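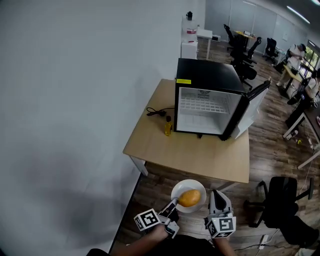
Fridge task: recording demos with the hand grippers

For the Trirville robotics club, spring project group. Read before your first session. Questions go to Tyra Wikström, she wrote the scoring sheet.

The task is short. Food on plate, plate by the fridge, fridge door open, food goes on the shelf or the floor of the fridge, door closed. One run = one file. We need 100 good ones before March and at last upload we had 83.

Before you start

Charge both grippers. Wipe the marker cubes with a dry cloth, no spray. Squeeze each gripper all the way shut and open again, twice, and watch the width readout in Paren. If it doesn't go back to zero, recalibrate.

Fridge stays unplugged. Coil the cord on the table, left side, where the door won't catch it. Check that the door swings all the way without hitting a chair. Move the chair, not the table. The table position is taped in the Vomon config and if you shift it somebody has to redo the whole thing.

Recording

1. Headset on, strap snug. Look down at your hands and then up at the fridge. Both marker cubes should show in the preview the whole time. If one drops out when you look up, tilt the camera down a notch.

2. Start the recording. Hold still for 2 seconds.

3. Plate low in front of the table, food on it. Close one gripper on the food from the side, slow. Don't pinch from the top, soft stuff rolls.

4. Keep the other gripper by the rim of the plate. Steady, no waving. Turning your wrist too far hides the marker and thats the most common reason a run gets thrown out.

5. Lift, reach in, set it down, open the gripper, back out straight. Watch the wire shelf, the fingers snag on it.

6. Close the door with the flat of the finger. Hold still again. Stop.

If you drop the food: keep recording, pick it up, finish. Tag it "recovery". We want some of those. If you drop a gripper, stop and delete.

Naming

Initials, underscore, run number. No spaces!! The Fagerlund script chokes on spaces and skips the file without a warning. Lost a full afternoon of runs to that.

After

Copy files to the club drive before you take the batteries out. Open one at random and scrub thru it. Marker tracking should be one unbroken line for each hand, small gaps ok, long gaps redo.

Cabinet code is 2547. Grippers go back in foam, fingers closed. Write your run count on the sheet by the door.

Updated Dec 24, 2018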